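Memoria de la visita a Movari
Asignatura: Introducción a la Automatización
Autora: Aurelia Manole

1. Por qué fuimos

El programa de la asignatura promete «contacto con la industria», y hasta julio el contacto había consistido en un folleto. La jornada de puertas abiertas de Movari llegó, pues, en buen momento. Salimos de la facultad a las 8, hora a la que mi grupo no suele automatizar nada, y llegamos al edificio con tiempo de sobra para hacer cola delante de una máquina de café que tampoco funcionaba del todo.

Nos recibieron con una charla sobre la historia de la casa. Movari nació como taller de reparación de cintas transportadoras y hoy vende células robotizadas a fábricas medianas. La charla tenía 71 diapositivas. Pasado el primer tercio, el ponente empezó a saltárselas de dos en dos, gesto que le agradecimos todos y que dice mucho a favor de la toma de decisiones en tiempo real.

2. La sala de demostraciones

La parte práctica se hacía en una sala a oscuras, salvo por los monitores. El proyecto se llama Khaemba y trata de enseñar tareas de cocina a un brazo mediante demostraciones humanas: una persona hace el trabajo con pinzas de mano, el sistema registra el movimiento y después alguien se pelea con los datos. Esto último no entraba en la visita.
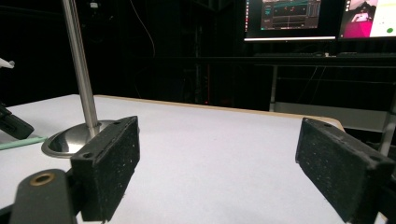

Yo esperaba acero, jaulas amarillas y alguna sirena. El objeto de estudio era un soporte para colgar utensilios, de los que mi abuela tiene junto a los fogones desde siempre. La tarea consiste en tomar un utensilio y dejarlo colgado en un gancho. Dicho así parece poca cosa, y uno de mis compañeros lo dijo así, en voz alta, hasta que nos explicaron cuántas decisiones toma la muñeca en ese recorrido sin consultar a nadie.

Según el equipo, para una tarea de este tipo graban 700 demostraciones. Se descartan las que salen mal, aunque no todas: unas cuantas equivocaciones seguidas de su corrección resultan útiles, porque enseñan a recuperarse. Tomé nota con la intención de citarlo en la próxima revisión de exámenes.

También vimos el programa de registro, Winulgate, que muestra las señales a medida que llegan. El nombre no significa nada, preguntamos. La interfaz tampoco significaba gran cosa para nosotros durante los primeros minutos, pero con paciencia se aprende a distinguir cuándo se cierra una pinza y cuándo alguien simplemente ha dudado. 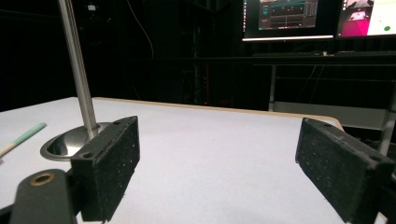
¿Por qué usar pinzas de mano en lugar de grabar la mano desnuda?
Porque el robot no tiene dedos como los nuestros. Si la persona trabaja con una herramienta parecida a la que llevará el brazo, los movimientos registrados se pueden trasladar con menos arreglos, y los trucos que solo salen con cinco dedos quedan fuera desde el principio.

3. Lo que aprendimos con las manos

Al final dejaron practicar a quien quiso, sin grabar. Yo quise. Tardé 3 intentos en levantar una cuchara, y en el último la levanté al revés. La dificultad está en que la pinza no transmite casi nada: se aprieta, se supone que el mango sigue ahí y se avanza con fe. Con dos pinzas a la vez aparece además el problema de qué hacer con la que no trabaja. La mía se quedó en el aire, con la actitud de un invitado que no conoce a nadie en la boda.

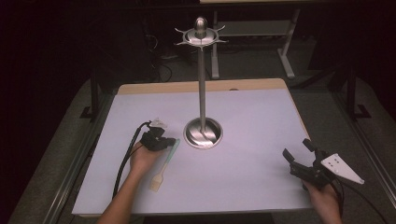 La técnica que nos acompañaba insistió en la regularidad. Hay que empezar cada repetición desde una postura parecida, moverse a velocidad constante y no hablar con los visitantes, regla que ese día se incumplió por culpa nuestra. También recomienda variar la colocación de los objetos, para que el modelo no se aprenda de memoria una sola mesa. A mí me recordó bastante a estudiar con los exámenes de años anteriores.

4. Valoración y asuntos pendientes

Como visita, mejor que el folleto. Habría cambiado media charla inicial por más rato en la sala — y creo que el ponente también. Me faltó ver un brazo ejecutando la tarea por su cuenta: el que debía hacerlo estaba en las instalaciones de Cavari, otra empresa del proyecto, y nos ofrecieron a cambio una explicación en pizarra, muy correcta y completamente inmóvil.

Para el trabajo final de la asignatura propongo comparar dos formas de colgar el mismo utensilio y medir en cuál se duda más. Necesitaríamos una pinza prestada, una mesa y permiso para ocupar el laboratorio por las tardes. La mesa ya la tenemos.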